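Waremico 开放日参观与示教演示实习报告

课程：机器人系统综合实践
小组成员：Gemechu Moges、Rocío Quispe
执笔：Rocío Quispe（第一至四节）、Gemechu Moges（第五至八节）

一、参观背景与目的

本报告为机器人系统综合实践课程的考核材料之一。课程要求每个小组在四月内完成一次校外参观，并就一个具体的技术问题提交书面分析。本组选择了 Waremico 公司在 Gimholm 厂区举办的开放日。该公司从事小批量装配与分拣工位的集成，开放日面向高校与合作单位，分为厂区讲解、工位演示和技术问答三个环节。

选择该公司的理由有两点。第一，本组在上学期的课程设计中完成过一个基于两指夹爪的抓取仿真，遇到的主要困难是接触后的姿态偏移，仿真环境对此给不出可信的结果，需要到实际设备旁观察。第二，开放日的日程中列有多指手的示教演示，课程教材对这一部分的叙述较少，仅在末端执行器一章给出了分类表。

出发前本组拟定了以下观察问题：

（1）多指手安装在协作型机械臂末端时，腕部的线缆、支架与法兰如何布置，是否影响可达空间；
（2）示教数据的采集流程如何组织，一次示教从哪里开始、在哪里结束，由谁判定有效；
（3）工位的外围结构（台面、型材框架、遮挡物）对采集质量有何影响；
（4）现场人员如何处理失败的示教。

其中第（3）项原本不在计划内，是指导教师审阅提纲时补充的。参观结束后看，这一项获得的材料最多，第四节因此写得较长。

二、参观过程概述

参观于上午开始。签到后，全体参观者在前厅听取安全说明。说明内容包括：黄线以内为设备运动区，未经允许不得进入；急停按钮的位置；演示期间不得把背包、水杯等物品放在台面上；长发须束起。安全说明之后按单位分组，每组 6 人，由一名工程师带领。本组两人与另一所学校的四名同学同组。

第一站为来料与缓存区，主要设备是输送线和料箱立体架。该区域与本报告主题关系不大，仅作简要记录：输送线采用分段驱动，相邻段之间通过光电开关交接；料箱编码采用二维码，箱体两侧各贴一张，以避免料箱调头后读码失败。同组有同学问到为何不使用射频标签，工程师答复称金属件较多，读取一致性不理想，改造前曾做过对比。

第二站为传统装配工位，由一台六轴机械臂与平行夹爪完成壳体压装。节拍由压机决定，机械臂的等待时间较长。工程师在此处说明了公司的一个总体思路：动作固定、来料姿态可控的工序，仍然使用示教点位加夹爪的方式；来料姿态不可控、又难以用料盘约束的工序，才考虑多指手与学习型控制。后者目前没有进入正式生产，处于内部验证阶段，项目名称为 Ander。

第三站即 Ander 项目的示教演示工位，也是本组的重点观察对象。在该工位停留的时间比日程表规定的长，原因是第四站 Ticona 视觉检测台当时正在重新标定，带队工程师临时调整了顺序，让本组先在第三站进行问答。

第四站的内容见第六节。

三、Ander 工位的系统组成

3.1 机械臂与末端

工位的主体为一台关节式协作机械臂，各连杆为灰色圆柱管，关节端盖为浅蓝色。线缆没有全部走内部，其中有黑色线缆沿连杆外侧敷设，用窄带绑扎固定。末端安装一只黑色仿人多指手，腕部侧面另有一个黑色小支架。

外走线的方案在课堂上通常被视为不利因素，理由是容易挂碰，并且会限制关节的连续旋转。就此询问工程师，得到的解释如下：多指手的供电与通信线是后加的，机械臂本体预留的末端接口满足不了电流要求；验证阶段需要频繁拆换手部，外走线便于更换；采集任务中腕部不需要大角度连续旋转，因此在软件中对末端关节作了限位。绑扎点之间留有余量，余量的大小靠试运行调整，没有经过计算。

本组认为，最后一点值得在课程设计中注意。线缆余量过小时，关节运动到极限位置会产生拉力，该拉力对末端力觉信号构成干扰；余量过大时，线缆下垂并可能进入相机视野。两者之间的取值目前依赖经验。若在仿真中把线缆简化为若干段弹性连杆，理论上可以给出一个估计范围，但本组尚未见到该公司采用这种做法。

3.2 台面与外围结构

台面为宽幅的哑光浅色平面，后方挂有米色布帘，周围为铝型材框架。台面后缘有一根白色立柱，通过方形底板以螺栓固定在台面上，底板与柱体之间有三角形加强筋。

立柱底板的加强筋形式与本校实验室的做法不同。本校实验室的立柱采用型材角件连接，在机械臂高速启停时可以观察到顶部晃动。工程师介绍，他们早期也使用型材立柱，外参标定后一段时间内误差会逐渐增大，复查时发现角件螺钉有松动，后来改为带底板的圆柱。

3.3 控制与数据链路

控制部分由三台计算机承担：一台负责机械臂与手部的底层控制，一台负责相机图像的采集与写盘，另一台供操作员使用。三者之间以网络时间协议对时。每条示教记录包含关节角、手部各指的指令与反馈、图像序列以及操作员标注的结果字段。

工程师提到，图像与关节数据的对齐曾是主要的问题来源。早期版本以写盘时刻作为时间戳，写盘负载高时图像时间戳整体后移，训练出的策略在接近物体时动作滞后。现改为以曝光触发时刻为准。

四、示教演示的观察记录

4.1 流程

演示由一名操作员和一名记录员共同完成。操作员佩戴数据手套，通过手部与腕部的动作驱动机械臂；记录员在旁边的计算机上控制录制的开始与停止，并填写结果。演示任务为从台面上拾取一个软质小件并放入托盘，共进行 12 次。

每次示教按照固定顺序进行：清空台面；机械臂回到起始位；录制一小段静止画面；放置物体；操作员开始动作；完成后手部张开并退回；再次录制静止画面；停止录制。

本组起初认为前后两段静止画面是多余的，会增加存储量。工程师的说明是，首段静止画面用于检查相机外参是否发生变化，末段用于判断物体是否被稳定放置。若只保留动作部分，事后无法区分“放好之后滚动”与“没有放好”两种情况。

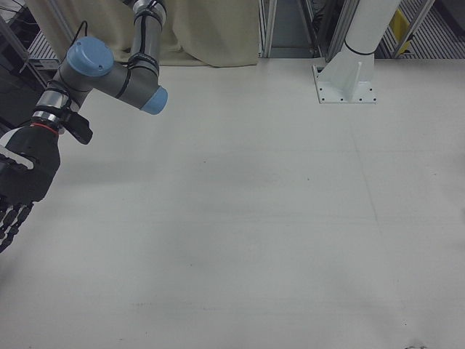

起始位的选择也有规定。手部应处于张开状态，悬停在台面一侧，不与台面接触，并且不得遮挡物体的初始放置区。起始位不是一个固定点，而是一个允许范围，由软件在该范围内随机取值。这样处理的目的，是避免策略把“从某一点出发”当作任务的一部分。工程师称，固定起始位时训练出的模型在现场被人碰动之后常常停在原处不动，改为随机起始后，这一现象有所减少。没有给出具体数据，本组也未作追问。

4.2 背景与遮挡

布帘的作用是遮挡后方的通道。演示区后方有人员与推车往来，若进入图像，会引入与任务无关的变化。布帘没有做成全封闭，留出的部分用于检修与散热。

对于未遮挡的部分，公司目前采取两项措施：一是在预处理时按台面轮廓裁剪图像；二是有意保留一部分未裁剪的数据，用于测试模型对背景变化的敏感程度。第二项措施的结果由 Ander 项目内部掌握，开放日没有公布。

台面颜色的选择经过更换。最初使用深色台面，操作员反映黑色手指在深色背景下不易辨认，尤其是指尖与物体的接触位置；更换为浅色之后，辨认改善，但台面的划痕与擦痕更为明显。对此的处理方式是不做修复，只作定期擦拭。理由在于实际生产线的台面同样带有使用痕迹，过于干净的台面反而与应用场景不符。

本组对这一理由持部分保留意见。使用痕迹在采集周期内是逐渐累积的，如果某一类物体的数据集中在周期前段采集，另一类集中在后段，则痕迹可能与物体类别相关联，模型有可能利用这一关联。就此向工程师提出后，对方表示各类物体的采集顺序是打乱的，但打乱的粒度为半天，没有细化到每次示教。

4.3 失败的判定与处理

在 12 次演示中，有 2 次被记录员标为失败。其中一次为拇指先于其余手指接触物体，将物体推出了预定区域；另一次为放置时小件粘连在指腹上，手部张开后没有立即脱落。

失败记录不删除，单独存放。记录员需要从预设的原因列表中选择一项，列表之外的情况填写自由文本。Gemechu Moges 询问第二种情况为何判为失败，因为物体最终落入了托盘。记录员回答，判定依据是“手部张开时物体是否脱离”，与最终位置无关。这一标准写在操作规程中，目的是使不同记录员的判定一致。

此处可以看出，判定标准的可操作性优先于其合理性。按照最终位置判定也许更贴近任务本身，但需要等待一段时间，而等待多久又需要另行规定。

4.4 操作员的差异

演示中途更换过一次操作员。第一位操作员动作较快，接近物体时几乎没有减速；第二位操作员习惯在物体上方短暂停顿，然后下降。两者均能完成任务，但记录的长度有明显差别。

工程师说明，同一任务由 4 名操作员轮流采集，数据按操作员编号存放，训练时混合使用。停顿较多的数据会使模型也产生停顿，表现为在物体上方犹豫。目前的办法是在预处理时对低速段进行压缩，压缩的阈值由人工确定。

本组两人各获得了一次试操作的机会。数据手套佩戴后需要进行手形校准，依次完成握拳、平展、拇指对指等动作。试操作的主观感受是，手指的对应关系容易适应，腕部则较为困难：操作者倾向于以转动前臂的方式调整手的朝向，而机械臂的腕部轴线与人的前臂并不重合，末端因此会出现意料之外的平移。Rocío Quispe 在试操作中没有成功拾取物体，Gemechu Moges 完成了拾取，但放置时偏离托盘。

五、与课程设计的对比分析

5.1 末端执行器

上学期的课程设计采用两指夹爪，自由度少，抓取姿态由物体主轴方向直接确定，规划较为简单。其不足在于接触后无法调整，物体一旦在指间转动，只能松开重抓。

多指手理论上可以在不松开的情况下调整物体姿态，但从演示情况看，操作员很少使用这一能力，大多数示教仍是拇指与食指、中指的对捏，无名指与小指处于跟随状态。询问原因，一是手套对这两指的测量误差较大，二是没有触觉反馈，操作员无法确认接触是否建立，因此倾向于使用最有把握的方式。

由此得到的推论是，末端的自由度与示教数据中实际使用的自由度不是同一个量。评价多指手方案时，若仅以前者作为依据，会高估其灵活性。

5.2 标定

课程设计中的手眼标定只在实验开始前进行一次。Waremico 的做法是每天开机后执行一次快速检查，将末端移动到若干预设位姿，比较图像中标记点的位置与记录值，超出阈值时重新标定。该流程耗时不长，并且不依赖操作员经验，本组建议在本校实验室采用。

5.3 数据管理

课程设计中的数据以文件夹加日期命名，失败数据直接删除。对比之下，存在的问题有：无法统计失败率；无法追溯失败原因；重复实验时容易重新遇到相同的失败。本组已着手按参观中看到的字段重新整理上学期的数据，但被删除的部分无法恢复。

六、Ticona 视觉检测台简述

第四站的 Ticona 检测台用于成品外观检查，由线扫相机与条形光源构成。本组到达时标定刚刚结束，工程师利用标定板演示了光源角度对划痕可见性的影响：光源接近垂直时，浅划痕基本不可见；倾斜至较低角度后，划痕呈现为亮线，但表面灰尘也随之显现，误检增加。

实际使用的角度为两者之间的折中值，并在相机前方增加一道气吹。本组曾提出能否以两个角度分别拍摄再作融合，答复是节拍不允许，线体速度提高后曝光时间已经接近下限。

该站与本报告主题的联系在于照明。Ander 工位使用的是均匀漫射照明，有利于减弱阴影；Ticona 则有意制造方向性。两个工位相距不远，漏光问题通过错开工作时间解决，没有加装隔板。

七、存在的疑问与不足

第一，本次参观没有获得定量数据。开放日不允许拷贝记录，手写笔记中仅有演示次数与失败情况，样本量不足以支撑任何关于成功率的结论。

第二，关于线缆对力觉信号的影响，本组只得到了口头说明，没有看到信号曲线。后续拟在本校机械臂上自行测量，方案为：末端不加负载，分别在有无外挂线缆的条件下执行同一轨迹，比较腕部六维力传感器的输出。

第三，软件限位的具体数值没有公开。限位之后的可达空间是否仍覆盖整个台面，本组目测认为左右两侧的远端角落较难到达，但没有经过验证。

第四，参观提纲中的问题（4）仅得到部分回答。失败数据如何参与训练，工程师表示正在试验，没有展开。

八、后续工作安排

（一）按照 5.2 的流程编写开机快速检查程序，由 Gemechu Moges 负责，在本校实验室的机械臂上调试。

（二）修改课程设计的数据记录格式，增加操作员编号、结果字段、失败原因以及首末静止段标记，由 Rocío Quispe 负责。

（三）完成线缆干扰测量，两人共同进行。传感器需要向实验中心借用，申请表已提交，尚待批复。

（四）将起始位由固定点改为范围内随机取值，在仿真中重新运行上学期的抓取实验，比较两种条件下的结果。该项不依赖硬件，先行开展。

附：参观笔记摘录

末端线缆：后加，外走，绑扎。末端关节有软限位。
立柱：底板加筋，替换过型材立柱。
时间戳：以曝光触发为准，旧版以写盘为准。
起始位：手张开，悬停，范围内随机。
失败判定：手张开时物体是否脱离。
低速段：压缩，阈值人工定。
Ticona：光源角度折中，加气吹。
待查：手套校准的保存方式，换人后是否需要重做。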